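From: Aqeel Kazmi
To: tollberg-water list
Subject: Re: [tollberg-water] Keeping the pumps up when the power goes, and who checks on whom
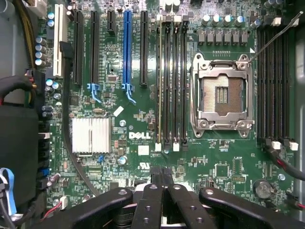

Dell desktop board, CPU socket empty

Hi all,

Sreekumar's message went out late and I know some of you only read the digest, so I'm leaving most of it in below. Short version from me: yes to nearly all of it, and I've already started on two of the items!

Sreekumar Pisharody wrote:
> Folks,
>
> I went through the notes from the last outage again. We lost pressure
> on the Latside end first, as usual, and the upper streets followed a
> few hours later. The Kiani Road booster station had no backup at all,
> and the generator at the main well house ran until its tank was empty
> and then sat there, because the delivery truck couldn't get up the
> hill.
>
> Three things I'd like us to settle before October:
>
> 1. Fuel. The tank at the well house gives us 30 hours if it's full
> when we start. It was not full when we started.
>
> 2. The booster. Do we buy a second generator or put in a transfer
> switch and haul a portable one over?
>
> 3. Telling people. The boil notice went up on the website, which
> plenty of households couldn't load with the power out. My neighbors
> heard about it from me, in the driveway.
>
> I don't have strong feelings on 2. I do on 3.
>
> Sreekumar

On the fuel: I called the supplier and they'll put us on a keep-full plan from October through the end of March. They come by, they top it off, they send one bill a month. We don't have to remember anything. The price per gallon is a bit higher than what we pay now, but I think it's money well spent, and I'd love to see it go through at the next meeting without a long fight. I also asked about the hill. They have a smaller truck with chains and will mark our account so that's the one that gets sent in snow. It took one phone call and I was grinning when I hung up.

On the booster: I came into this wanting the second generator and I've changed my mind. The transfer switch is the way to go. I walked through the Kiani Road station with the electrician who did the work at the Plurkari fire hall, and she says the panel there is in good shape and the switch could be in and tested in a day. A portable unit on a trailer could sit at the fire hall and serve either the booster or the hall kitchen, wherever it's needed more. The booster only has to run up to 6 hours a day to keep the upper tank where we want it, so one trailer can do both jobs if somebody is willing to drive it back and forth. I'm willing! I have the hitch for it. I would want a second driver, though, for when I'm sick or stuck.

What I'd add is heat in that building. The pump didn't freeze last time but the little pressure gauge line did, and whoever was reading it got a number that made no sense and spent half the night looking for a main break. Heat tape and some foam on the line would cost less than a tank of gas. If anyone has a leftover roll from doing their own pipes, bring it to the meeting and I'll put it on myself.

On telling people, Sreekumar, I'm completely with you. We have 1018 connections on the system and the website is the one place I'd never think to look when my lights are out. I've been reading up on how other small systems handle it and there are some really good ideas out there. The one I like best is dull and cheap: street captains. Each one gets a page with the addresses on their stretch, a stack of door hangers with the boil notice already printed on them, and a phone number to call when they've finished. We fill in the time with a marker and off they go. I split the map up last night (on the kitchen floor, with highlighters, the dog was a great help) and it comes out to 45 stretches, most of them short enough to walk. A few out past the Latside bridge really need a car.

I don't think we drop the other channels. Text alerts still work for a good while after the power goes, so let's keep pushing sign-ups with the bills. The radio station has said they'll read a notice on the hour if we get it to them in writing. And I'd like a plain sandwich board at the grocery store and the school, which people drive past no matter what.

One question I can't answer: what do we do for the people who can't boil water because their stove is electric? Last time a few families came to the fire hall with jugs and that went fine, but it was luck that the hall was open. I'd like us to name the hall as the pickup spot ahead of time and print it right on the door hanger. We would need a key list and a decision about who buys the bottled water, and whether we store some there all winter. It's heavy stuff and the back room floor isn't great, so maybe along the wall in the truck bay? Somebody from the fire side should weigh in.

Also, and this is small, the faucet drip advice. Our flyer tells everybody to leave their taps running in a hard freeze, and when every house in Tollberg does that at once the tank drops fast. The operator asked me to pass along that a thin trickle from one faucet, the one farthest from where the line comes in, is plenty for most houses. I'll rewrite that paragraph unless somebody else is dying to. Same for the part about shutoffs: half the people I've talked to don't know where theirs is, and a frozen pipe that splits in an empty house can run for days before anyone hears it. A little drawing of a typical meter box would help a lot.

If you'd like a stretch, write back with your street and I'll send you the page for it. I already have takers for most of the upper streets, which made my whole week. Latside is wide open.

See you at the meeting. I'll bring the map and the quote for the switch.

Aqeel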